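Okay, library sale haul thread, as promised! Went down to Skelport this morning for the big one and I am still buzzing 1/7

The sign out front said 2,267 books this year. Doors opened at nine and the queue was already past the bakery - I was number 21, and very pleased with myself.

Kids' books are where I always start. Most things are 50 cents, and the foreign language shelf is so good this time. French, Finnish, heaps of Chinese picture books, all jumbled in together. 3/7 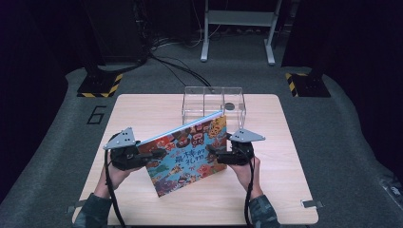 最棒的礼物 - how cheerful is that cover? Faces everywhere!

Then the cookbooks. I found a spiral-bound one from the Wetitz tennis club with 40 recipes for slices and I want to make every single one of them. There's a lemon one with condensed milk that I'm starting on tonight. 5/7

Also picked up two old walking guides for the coast near Vendenport (half the tracks will have moved by now, don't care, the hand-drawn maps are gorgeous). My favourite has pencil notes in the margins about where to find a good cup of tea.

If you're going tomorrow, take your own bags and some coins, and do the back tables first. Crime novels are under the stairs. Reply with your finds, I want to see them all! 7/7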